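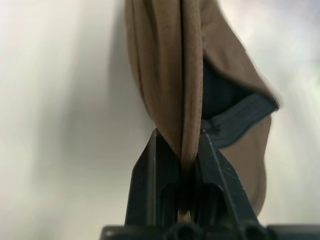
Tan cloth, dark lining

May, late

I have been reading about capsule wardrobes again, which is how I lost an evening I meant to spend on the gutters. The claim this time is that a person needs 33 things to wear and the rest is noise. Who came up with that number? I doubt it was anyone living in Zerville, where it snowed on the lilacs and I had the fan on two nights later.

The Hadeck outlet mailed its coupon book today. "Saves you 5 hours a month of deciding," it says on the back, over a starter set of nine beige pieces. I do not spend 5 hours a month deciding. I wear what is on the chair. And a plan for owning less that begins with buying a box of sweaters – well, I can see who that works out for.

Still, I went through the closet after supper. Three bags for the drop-off on Phillips. I kept the gray coat, which I do not like, and put back two shirts I had already bagged. Ask me in October if I feel lighter.

Gutters tomorrow if it stays dry. The forecast says it will, so I have left the bucket out.

Shares 9 | 3 comments

I did the 33 thing. Lasted until my sister's wedding.

Is the Phillips drop-off still taking shoes? The one in Parine quit.

Put the shirts back in the bag!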